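Dineo Nkuna

Some notes on our cinema's ticket numbers, as a few people asked after Saturday. I book the films for the Skimetti, two screens, one of them very small. This will run to a few posts.

The short version is that admissions are down on last year and income is nearly flat. We put the full price up in June. So fewer people are paying slightly more, and the two things nearly cancel out. I don't think you can do that twice.

Big releases have held up. People still come out for the film everyone at work is talking about. The drop is in the middle: dramas, comedies, anything that used to run three weeks on word of mouth. It now gets one good weekend and then a row of near-empty evenings.

Part of that is the gap before home release. When it was four months, people who missed a film knew they had a long wait. Now they tell me at the box office, quite politely, that they'll catch it at home. I would say the same in their place.

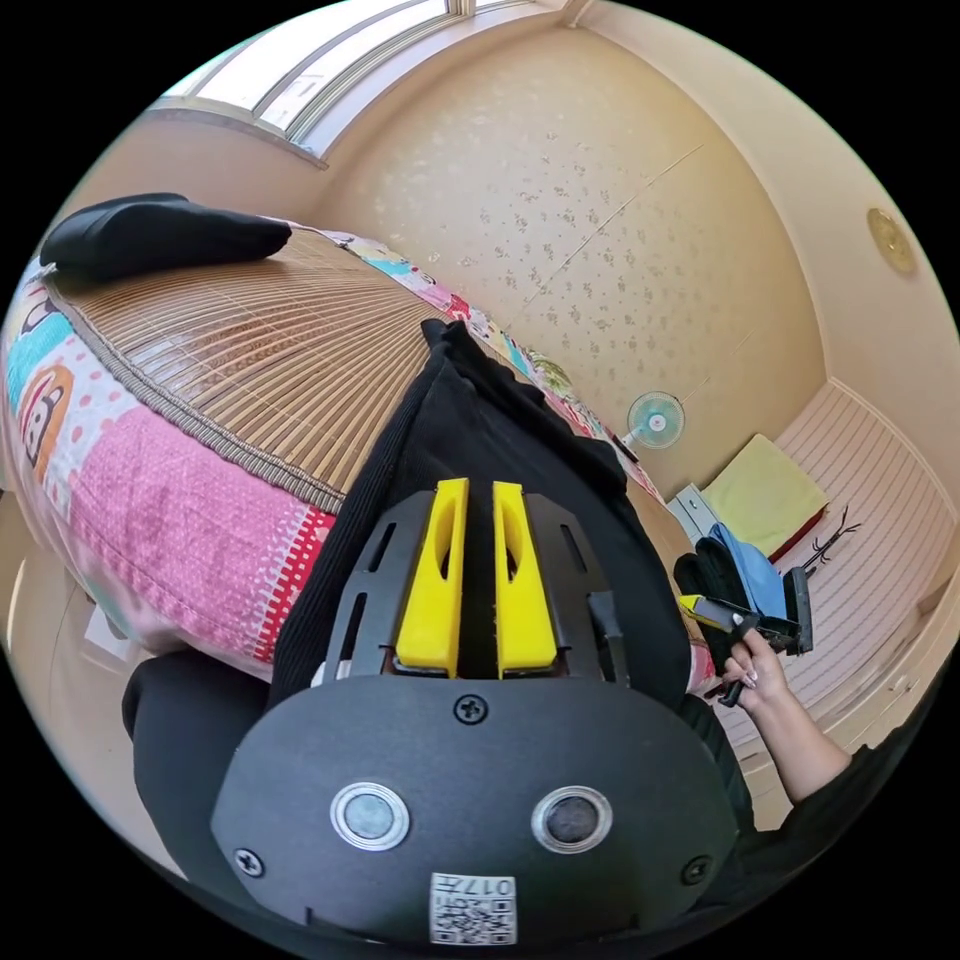 Sunday afternoon, before the late shift.

Back to the numbers. The small screen has 40 seats. On a weekday evening we need 17 people in it to cover the film hire, the heating and one member of staff. That is before anyone buys a drink. We hit 17 on fewer than half the weekdays this spring.

The big screen is easier to explain. When it's full it pays for everything, and when it isn't, it costs a lot to keep warm.

Terms are the other thing. Distributors take a share of each ticket, and for the larger titles they also want the big screen for a fixed run. Triltura are fairly flexible with independents and will usually let us split the second week with something else. Chidiac won't, or haven't so far. I've asked again for the autumn.

Somebody asked why we don't just show older films. We do, on Mondays. They go down well, but the hire is a flat fee, so if it rains and nine people turn up we lose money on the night. The regulars are loyal. There aren't enough of them yet.

Somebody else asked about the age of the audience. Our matinees are mostly over-sixties and they are the steadiest group we have. Students come if the ticket is cheap and the film starts after eight. The group we've lost is parents in their thirties and forties, and when I talk to them it's the babysitter that stops them, more than the ticket.
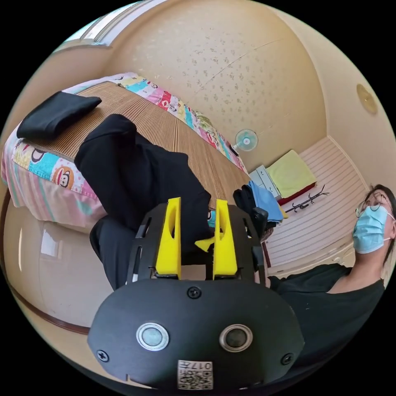

So the plan for the autumn is to try a few things and see which of them move the figures. First, a parent and baby showing at 11am, lights half up, sound turned down. It will be the same film as the evening, so no extra hire on most titles.

Second, a membership. We're using Tostia for the booking side as it can handle a monthly payment, which our old system couldn't. We need 500 members for it to make a real difference to the winter. I'd be content with half that by Christmas.

Third, fewer showings. I know this one is unpopular. If the early evening slot on a Tuesday has had four people in it since Easter, I would sooner close it and put the hours into the weekend. No one on the staff loses shifts, they just move.

On prices: no further rise this year. The under-25 ticket stays as it is — I've argued for that one and got it.

A few replies say cinema is finished. I can only speak for one building. We sold out the big screen on Saturday with a subtitled film that had hardly any advertising, and there was a queue for returns. The following evening the same film had a thin house. Both of those are normal now, and it makes planning difficult.

I'll post the autumn programme when the dates are confirmed. Still waiting on two titles from Chidiac. If you want to be told about the membership, leave your email at the box office or message me here and I'll add you to the list.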